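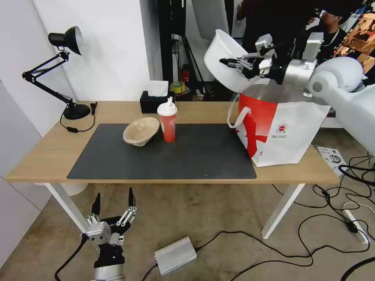
Who is allowed to stop the arm?
Anyone in the room, at any time, and they don't have to give a reason first.

Elmarie Nkuna had written both lines on the first page of the Zokari rule book, and Hefin Harries wanted the second one changed.

"Anyone trained," he said. "Put trained in."

"And if you're trained and looking the other way?"

He turned the pages. There were 21 rules. Rule 12 said the stop button had to be within reach of a person standing up. Rule 13 said you wrote down every stop, even the silly ones. He had signed for nearly 50 of those since April, and most of them were his.

"Thabiso stopped it yesterday over a cup," he said. "The cup was fine."

"Did he write it down?"

"He wrote half a page."

"Good."

Thabiso Ndlovu looked up from the other bench, saw they were talking about him, and went back to his sandwich.

Hefin uncapped his pen. He thought about the old Mahlangu plant, where only the foreman could press the button, and the foreman took his lunch in the truck. He had never told Elmarie about that. He had been in his second year there, and he had stood and watched a gearbox tear itself apart while somebody ran across the yard.

He put the cap back on.

"Leave it," he said. "But fix the spelling of manoeuvre on page four."

She found page four and fixed it.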